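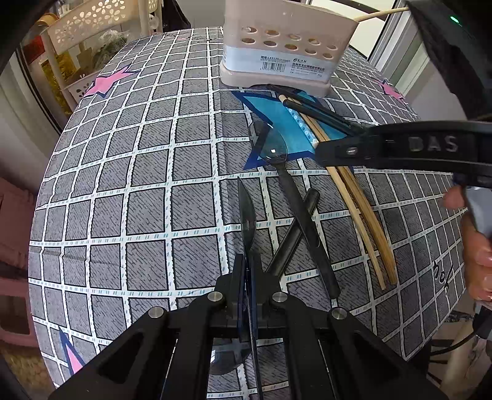 Why does a hand-held gripper drop a thin utensil when the fingers are reading fully closed?

The fingers have usually drifted out of parallel, so they meet at the tips first and leave a gap lower down where the handle sits. The encoder reports closed, the utensil pivots, and it slides out on the lift.

We chased this fault for most of July on the Pevham sorting bench. Out of 448 recorded lifts, 23 ended in a drop, nearly all of them knives and chopsticks. Spoons with wide handles were fine.

What you need: a hex key, a strip of paper, and the Janari calibration sheet.

1. Power the gripper down and wait for the indicator light to go out. A finger can snap shut if the trigger spring lets go, so keep your own fingers out of the jaw.

2. Close the jaw on the paper strip at the tip, then halfway down, then at the base. The pull should feel the same at all three spots. If it slips out at the base, the fingers are toed in.

3. Loosen the screws on the inner arms by half a turn. Don't remove them.

4. Press both fingers flat against each other, hold them there, and tighten left and right a little at a time.

5. Repeat the paper test.

6. Power up and re-zero the encoder. Skipping this gave us a false closed reading for 14 lifts in a row.

7. Clamp a plastic knife upright and tilt the gripper slowly to each side. If the knife swings, go back to step 3.

Check again after 7 days of use. Throw out any recordings made between the first drop and the repair, even the lifts that look good.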